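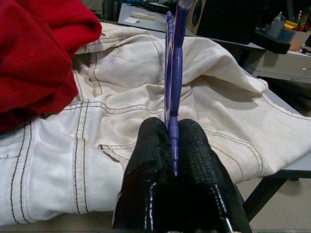

Pennington Clothing Exchange to Open Second Site in January

5/11/23

The Pennington Clothing Exchange will open a second location on the ground floor of the former Cakeck building in January, the organization announced this week. The new site will accept donated clothing, household linens and hangers from residents of Pennington and the neighboring town of Rudalthorpe.

The exchange currently operates out of a single room at 71 Nalel Street. Space there has been limited for some time, and donations of winter coats have twice been turned away this season. The additional site will provide separate areas for receiving, sorting and distribution, as well as two fitting rooms.

"Families have asked us for longer hours and a wider choice of children's sizes," said Hiba Hijazi, director of the exchange. "The second location allows us to offer both, and it puts us within walking distance of the bus station."

The exchange received 1521 donation bags over the past year. Shirts, sportswear and children's clothing made up the largest share. School uniforms and work clothing remain in short supply, and residents who have such items to give are asked to bring them to Nalel Street before the end of the year. 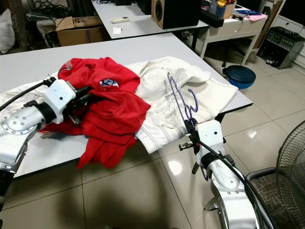

Donated items should be washed, dried and free of tears or missing buttons. Clothing may be brought in on hangers or folded in bags. The exchange is unable to accept pillows, mattresses, helmets or used underwear. Shoes will be accepted in pairs only, tied or banded together.

Under the new arrangement, each household may select up to 12 items per visit at no charge. Visitors do not need to show proof of income. Those registering for the first time will be asked for a name and a mailing address, and existing registrations will be valid at both sites.

The lease on the Cakeck building was approved by the Pennington town council for a term of five years. Council member Cosimo Morelli, who introduced the measure, said the space had been vacant since the print shop moved out and required only minor repairs – chiefly new lighting and a ramp at the side entrance. Work on the ramp is expected to be finished before the opening.

Sunita Begay has been appointed manager of the new site. She previously oversaw intake at Nalel Street, where she will be succeeded by Aurel Filip.

The exchange is also seeking 200 sturdy adult-size hangers and several rolling racks for the new fitting area. Businesses wishing to donate shelving or other store fixtures should contact Gwendolyn Dunleavy at the Nalel Street office during regular opening hours. Opening hours for the second site will be posted at both locations.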